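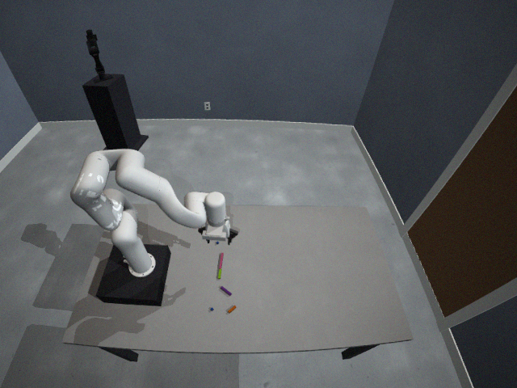 Figure 3. White robot arm at the left side of a table, simulated view.

3.2 Who stayed for the second half

I went into the Flillby run thinking the intermission would be the whole story. Families with small kids leave family musicals early, everybody in the business says so, and I'd said it myself in print. So for the July dates of Allow I handed out cards at the doors of the Turunen Theater and asked people two things: how old is the youngest person in your group, and did you stay to the end? I got 336 usable cards back over 12 performances (a few more were too sticky to read, which I put down to the snow cones).

The age pattern was a lot weaker than I expected! Groups with a child under six left at intermission a little more often than the others, but the gap nearly went away once I split the cards by start time. Matinee groups mostly stayed, toddlers and all. The evening shows were where I lost people, and I lost them from every age group, including couples with no kids along.

Parking could be part of it. The Nustgate garage closes its lower level early, and 7 cards had a note about it scribbled in the margin, although I hadn't asked about cars. I went back in August 2019 for 6 more performances, after the curtain had been moved up by about half an hour, and I treat those separately in Section 4 since the cast had changed too and I can't pull the two things apart.

One caution on the cards themselves. People who left at intermission had to stop and fill one out on their way to the exit, often holding a coat and a sleepy kid, and I'm pretty sure plenty of them walked right past me. The early-leaver numbers are probably low, more so in the evenings, when I was working both doors alone.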